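From: Raelene Trevaskis
To: plurkomero-practice list
Subject: Re: Draft 4, start-of-task rules for tabletop work

Hi all,

Octavio asked on Wednesday for comments on the start-of-task section, and I have a pile of them, because I think this is the best draft we've had. Quoting him first so everybody has the text in one place:

> Octavio Bedoya wrote:
>
> Draft 4 is up. The part I most want read is section 2, "Before
> the arm moves." As it stands:
>
> 2.1 The operator writes down the layout before the first motion.
> 2.2 Objects in a row are named by position and by one feature
> that can be checked in the wrist view.
> 2.3 If two objects overlap in the wrist view, the operator says
> which one is nearer before choosing an approach.
> 2.4 Anything on the work surface that is not part of the task is
> either removed or written down.
> 2.5 The first move is straight up to a safe height.
>
> Torkholm has been running on 2.1 to 2.3 for a while. Skamolen
> wants 2.4 to be "removed," full stop. I could go either way.
> Also, is 2.2 too fussy? Fidelina thinks color alone is enough
> for mugs. Comments to the list please, not to me, or I will
> lose them.
>
> Octavio

OK! Taking these out of order, as usual.

2.2 is the one I'd fight for. Color alone works right up to the day it doesn't, and with mugs that day comes quickly. Two warm colors next to each other under shop lights will get called "the orange one" by two different people meaning two different mugs, and then your log is worthless to whoever reads it next. (Fidelina, I say this with love, I did it myself for months.) A second feature costs four words. The inside of the mug is my favorite one to use, as the wrist camera looks down into it anyway and the outside wall is often half hidden by its neighbor. Handle side is good too. I'd write the rule so that the feature has to be something visible at the start, before any motion, so people can't lean on what they remember from setting the table. 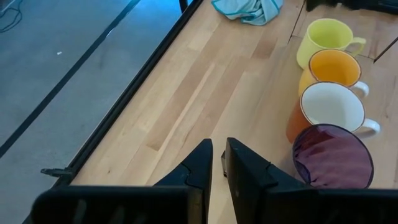

Wrist view at the start position. Row of four, farthest to nearest: lime green, yellow-orange, orange with white interior, dark purple.

With that layout, my 2.2 entries would read: "1, lime green, green handle. 2, yellow-orange, deep yellow inside. 3, orange, white inside. 4, dark purple, streaked inside." It takes less time than finding the pen. Numbers 2 and 3 are exactly the pair I mean: both have pale handles on the right and you only get a narrow piece of outer wall on number 2, but the insides settle it at a glance.

It's a good one for 2.3 as well. Each mug covers part of the one behind it, and the purple cup is the near one, right up by the gripper. I can't see a handle on it. That brings me to something the draft doesn't cover, and I'd love to see it go in: what do you write when a feature isn't visible? People want to put "no handle." Please let's not! "No handle visible" is the honest entry, and it tells the operator to plan a grasp that doesn't depend on a handle being there or being absent. Maritza caught this in our own logs at the Sánchez workshop. Of 19 old sheets she pulled, 2 said "no handle" for a cup that had one turned away from the camera. Suggested text:

2.2a A feature that cannot be seen is written as "not visible." It is never written as absent unless the operator has walked over and checked.

On 2.4, I'm against Skamolen's version, though I understand where they're coming from. They have a dedicated bench and can keep it bare. The rest of us work on tables that get used. Look at the far end of the one above: there's a bunched-up cloth with teal edging. Under "removed, full stop" that is a violation even if the planned path never goes near it. Under Octavio's wording it's one line on the sheet. I'd keep his wording and add a distance, something like: anything soft within reach of the planned path gets removed, anything else gets written down. Soft things deserve their own mention. A cloth can snag on a fingertip and travel a surprisingly long way before anyone hits stop, ask me how I know.

I'd also put table edges into 2.1. "Layout" makes people think of objects only, and the side rail matters just as much if you're going to set a mug down in the open area to the left. Write down which edge is closest to the place you intend to put things. Seams in the top too, if you have them. We rest mugs across a seam all the time without trouble, but a thin-based cup is another story and I'd like the operator to have thought about it once.

2.5 is fine as written for an empty gripper. With cups close to the fingers, though, I'd add "after checking that nothing is touching the fingers or the gripper body." Overlap in the view isn't contact, and from a wrist camera alone it's hard to tell the two apart. Get your head down to table height and look from the side. Châu has a nice phrase for this in the training notes, "one look from the wrist, one look from the chair," and I would happily steal it for the rule itself.

Two small things and then I'll stop:

- "Operator" and "user" are both used in section 2. Pick one, I vote operator.
- 2.3 says "nearer" without saying nearer to what. Nearer to the gripper, I assume?

Really pleased with how this is coming together. If Octavio is happy with 2.2a I can have the log sheet template changed to match before the April call, and I'd be glad to swap filled-in sheets with anyone who wants to try it on their own table first. Torkholm folks, you have the most practice with 2.3, so please tell me if I've got the overlap part wrong.

Raelene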